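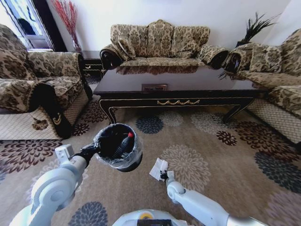

Unit 4: Picking up a living room

Handout for the March session. Instructor: Omprakash Semwal. Read before class and bring it to the practical in Room 379.

Order of work
Floor litter goes first, then the tables, then the upholstery. Vacuuming comes last. Tissues, wrappers and bottles are picked up by hand.

Patterned rugs
A floral rug hides small litter. On a beige ground with navy and maroon medallions, a white tissue shows up well against the dark flowers and much less against the pale ones. Go over the pale areas twice, and look from a low angle along the edges of the sofas.

The bin
Carry a small lined bin with you — a round one is easy to hold in one hand. Fold the bag over the rim before you start. Bottles go in the bin only if the household does not sort its recycling. Ask first.

Lacquered and glass-topped tables
Dust dry, then use a barely damp cloth, then buff. Reflective tops show every streak. If something is kept under the glass, such as a framed picture, keep liquid away from the edges. Use a soft brush on gold trim.

Skirted sofas and armchairs
Lift the skirt and check behind it. Let it fall straight afterward.

For next time
Read Tudur Powell's notes on carved wood and write down two questions for Ramesh Pal, who teaches Unit 5.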